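Huvero Opens Its Repair Library to Everyone in Zallau

ZALLAU – I've been putting off writing this because every press release I've ever read sounds like it was written by a toaster, and I wanted ours to sound like us. So I'm just going to tell you what's going on!

Starting in March, the Huvero Repair Library is open to anyone who lives or works in Zallau. You don't need a membership, you don't need to have bought anything from us, and you don't need to know which end of a soldering iron gets hot (we'll show you). Doors open at 10 a.m. and we lock up at 7 p.m., or a bit later if somebody is halfway through a sewing machine.

If you haven't met us before, Huvero is a small shop that fixes household stuff. Lamps, blenders, radios, the fan heater your aunt swears by. I started it after I paid for a new kettle when all the old one needed was a spring, and I'm still a little annoyed about that kettle. For the past while we've also been lending out tools to our regular customers, and that side of things grew so fast that it needed its own room and its own name.

The library now holds 1,084 tools and spare parts you can borrow. Of those, 482 are hand tools – screwdrivers, pliers, clamps, the weird little three-sided drivers you need for certain coffee makers – and the rest is a mix of meters, bench lights, belts, switches, fuses and knobs. So many knobs. You can keep most things for 2 weeks, and if your project drags on, just call us and we'll stretch it.
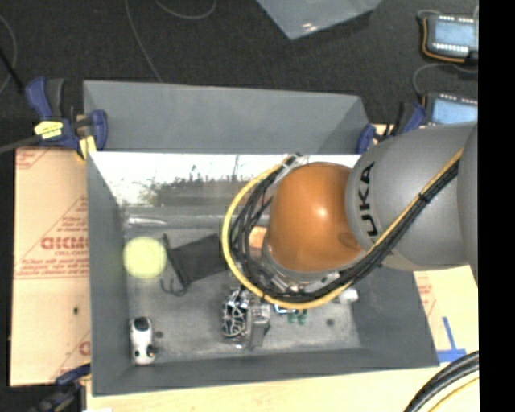
Genji Kawaguchi wrote to us after the trial run to say that he had fixed a record player he'd been carrying from apartment to apartment, and that what he liked most was being allowed to take the parts catalog home and read it at the kitchen table. He also asked if we could please stay open later in the evening. We heard you, Genji, and that's where the 7 p.m. closing time comes from.

The other big piece of news is our new partner, Brikarico. They take in returned and worn-out appliances, and from now on they'll be passing usable parts along to us. Motors, cords, door latches, glass plates for microwaves, all of it tested and labeled before it goes on our shelves. I've wanted something like this for ages! When a part is too far gone to use again, it goes back to them for recycling.

We're also running 17 evening classes this spring, taught in the back room at our place on Gilani Street. The first few are about the basics, like how to use a meter and how to open a plastic case without cracking it. After that we get into vacuum cleaners, zippers, bike lights and (by popular demand) toasters. Classes are free, but the benches fill up, so please put your name down at the counter. Kids are welcome if they bring a grown-up, and the other way around works too.

If you've got tools sitting in a drawer, we'd love to have them. Almost anything is fine as long as it's clean and complete. What we can't take right now is anything that runs on gas, or paint in any form.

Reporters and bloggers are welcome to stop by any morning before noon, when it's quieter and I can put the coffee on. Bring something broken if you like. Ask at the counter for the press sheet, which has our hours, the class list and the borrowing rules on it.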